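News > Robots & Automation > Kits and Services

Dallik opens its hand-held gripper rental to small teams

I've been waiting for this one since June, when Dallik first let slip that it was thinking about renting out its hand-held grippers by the week.

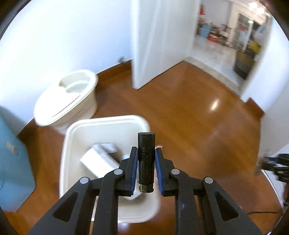
Well, it's on. As of Oct 1, 2026, anybody with a business address can sign up for the Werau kit, which until now went only to labs that bought a full year up front. I had a long phone call with Precious Zwane, who runs the rental side over there, and she was happy to go through the whole price sheet with me (I am that person, sorry).

So what do you get? The Werau comes as a pair of grippers, one for each hand, with blue pads on the insides of the fingers and a camera looking out over the top. You pick things up and put them down the way you'd do any chore at home, and what the camera records goes off to be cleaned up and turned into training data for a robot arm. The weekly price is 300 dollars for the pair, plus a deposit you get back when the case comes home in one piece. If you want to keep the kit for good, it's $3,762. There's a refurbished version at $3,091, and Zwane told me those are mostly early units with new pads and fresh cables.

I like the refurbished deal a lot! The pads are the part that wears out anyway, and they're the same ones on both versions.

The other half of the news is the sorting service, and I think it matters more than the hardware. Dallik has teamed up with Wostmont, the data cleanup shop, so you can send in your recordings and get them back trimmed, labeled and checked. You can also skip Wostmont completely and take the raw files. Raw files are included in the weekly price, but the cleanup is billed by the recorded hour and the rate depends on what you're doing. Picking little things out of a plastic bin is in the cheap tier. Anything with cloth costs more, and anything with liquids means you have to call them first. I asked what counts as a liquid job and we got into a pretty deep discussion about yogurt.

Zwane was upfront about who this is for. "We kept getting emails from teams of two or three people who had a week of work to do and no budget for a year," she said. "They'd ask if they could borrow a set, and we didn't have a way to say yes."

I did try a set for one afternoon back in June, so I have opinions. The grip is lighter than I expected and your wrist gets used to it fast. Small round stuff took me longer. You want to close on it slowly and let the pads do the work, and I kept squeezing like I was mad at it. My other gripe was the cable, which I stepped on twice. Zwane says a longer one with a clip is on the way, but she wouldn't give me a date, so I'd plan on the short one for now – and maybe tape it down if you have kids or a dog running through the house.

A few things from the fine print that I'd want to know before paying. The rental week starts the day the case is delivered, so don't have it show up right before a holiday. Shipping is free both ways inside the lower 48 and you pay for it everywhere else. You can extend by a week at a time if nobody is in line for your set, and that could be a real problem this fall, with only 8 kits in the rental pool at launch. Zwane said more will be added if they stay booked. I'd be surprised if they don't.

There's also the question of your recordings and who gets to use them. By default they're yours, and Dallik deletes its copy after you've downloaded everything. There's a box on the form that lets them keep it for their own training in exchange for a discount on your next week. It was left unchecked on the form I saw, which I was glad about, but read that page anyway, especially if you're filming in your own home or somebody else's.

For comparison, Van den Broek still sells its own hand-held set and doesn't rent it at all. I emailed to ask if that might change and got a friendly two-line reply saying they had nothing to announce. Their gripper opens wider, so if you're moving big boxes I'd still look at that one first. For cups, tools, toys and whatever else is lying around the living room, I'd take the Werau for a week and see how you like it.

Sign-ups are on Dallik's rental page, and the first cases ship on Monday. I've put my name down for a second try in a couple of weeks, with the Wostmont cleanup this time, and I'll post what the final bill comes to.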